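Club Notes: Week 7, or How I Learned to Coil

18 January 2019

Print this post | E-mail this post

I joined the robotics club to build a robot. So far I've built a fairly detailed opinion about cable management.

The assignment Horácio Bragança gave us sounds like something you'd hand a toddler: teach an arm to wrap a charger cord around its charger. Our arm is named Paster, and Paster is very good at picking up foam blocks. Give Paster a cord and it behaves like my uncle with a garden hose. Team Hailu, who have the other arm and a nicer gripper, aren't doing any better, and I'd be lying if I said that didn't help.

So before anyone writes more code, we all have to do the job by hand, over and over, and write down what our fingers are up to. One hand holds the block. The other pinches the cord and goes around. Keep it snug, lay each turn next to the last one, and try not to think about the degree you're paying for.
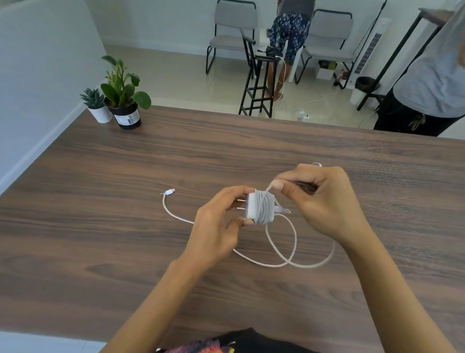

My notes from the first evening say "just wrap it," which Horácio circled in red. By the second evening I had most of a page on thumb pressure alone. The holding hand does far more than I'd given it credit for. It tilts the charger a little to meet the cord on every pass, and I only noticed when I tried to keep it still and made a bird's nest.

Paster's control script is now 359 lines long, 48 of which are me apologizing in comments. We're calling this version Zomley, after the last version, Sosirix, drove the gripper into its own base and had to be retired with honors.

Next up is the loose end. What do you do with the loose end? I've been tucking mine in and hoping.

3 comments | 7 shares

Contact | Copyright 2019 | Back to top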